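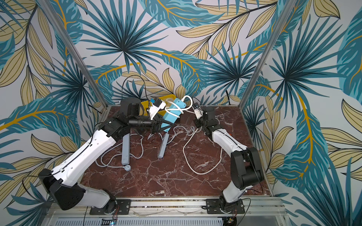 Paperhanger, full time
Ellow Wallcoverings, Varinum

Ellow Wallcoverings is hiring a paperhanger to join our crew in Varinum. We hang paper, vinyl and fabric-backed wallcoverings in homes, restaurants, offices and small hotels. The job is open now and we would like the new person to start in August.

Most of our work is within an hour of the shop. The exception is the hotel contract in Betport, which covers 66 guest rooms and will keep part of the crew there through the fall. We pay for the drive and the lodging. If you can't stay overnight, tell us when you apply and we will put you on local jobs. It won't count against you.

What you will do

Measure rooms and work out how many rolls or yards to order. Strip old paper and repair the wall under it. Prime, size and sand as needed. Lay out the room before the first strip goes up. Hang, trim and clean. Talk to customers in a normal way, including when there is a problem with the paper. Keep your part of the van in order.

You will work with one other person on nearly every job. We don't send people out alone until both they and the crew lead are comfortable with it.

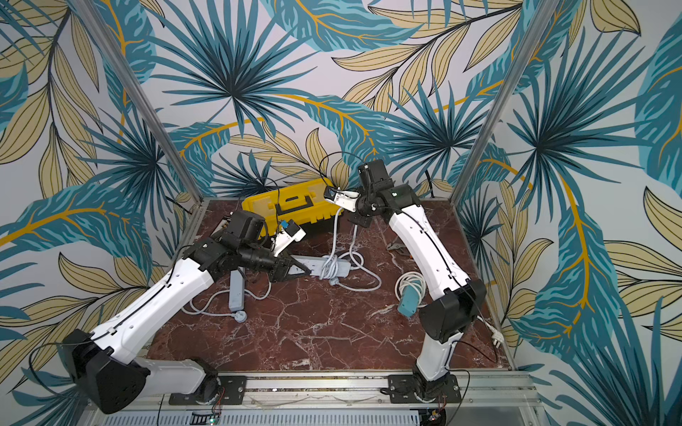 We get a lot of requests for large patterns, and they are where we need the most help. Small prints and plain textures will hide a certain amount of drift. Big ones won't. With palms on this scale, teal and dark-blue fronds with navy veins and yellow stems running through a pale background, a bad match shows from the doorway. You should know how to read a repeat, decide where the full motif falls on the main wall, and carry the pattern into a corner without losing it. You should also know when to stop and call the shop — a run with shading problems goes back to the supplier, and we would sooner lose a day than hang it.

What we are looking for

At least 5 years of hanging experience, residential or commercial. If you have less than that but trained under a good hanger, apply anyway and tell us where. You need your own hand tools. We supply tables, ladders, steamers, paste machines and all materials.

You need a valid driver's license. You need to be able to work on a ladder for much of the day and lift a box of vinyl up a flight of stairs. Experience with murals or grasscloth is useful. We do a fair amount of business with Ogunleye, whose papers are untrimmed, so you will be cutting selvage by hand. We can teach you that if you haven't done it.
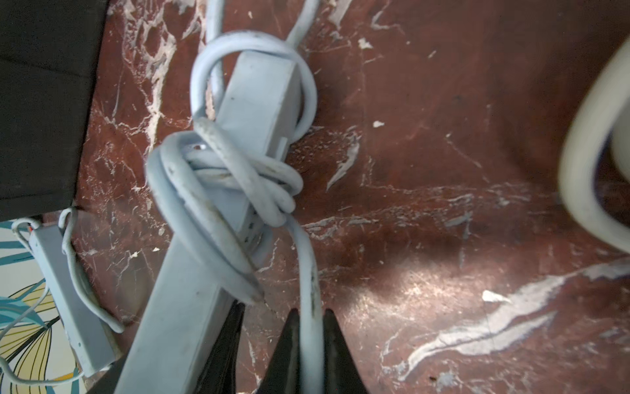

One hanger who joined us last year says the layout time was the biggest change from the old job. At the last place the rule was to have a strip up within the first half hour, and here the first morning in a room can go entirely to measuring and marking. The same hanger would like applicants to know that the stripping is as dull here as anywhere.

Hours and pay

Monday through Friday, 7:00 to 3:30, with a half hour for lunch. Some restaurant jobs have to be done at night while the place is closed. Those are paid at time and a half, and we ask before putting you on one.

Pay is hourly and depends on experience. We will give you a figure at the first meeting. You get 6 paid holidays, plus vacation starting in your first year. Health coverage starts after the first full month.

How to apply

Send a short note on the jobs you have done, with photos of 6 finished rooms. Include at least one inside corner and one window or door surround. Phone photos are fine. Please don't send a portfolio book — we have no good way to return it.

You can also drop your application at the shop counter any weekday before 3:00. People we want to meet will be asked to come in for a paid trial day on a small room in our workshop. Bring your own knife and smoother. Paper and paste will be there.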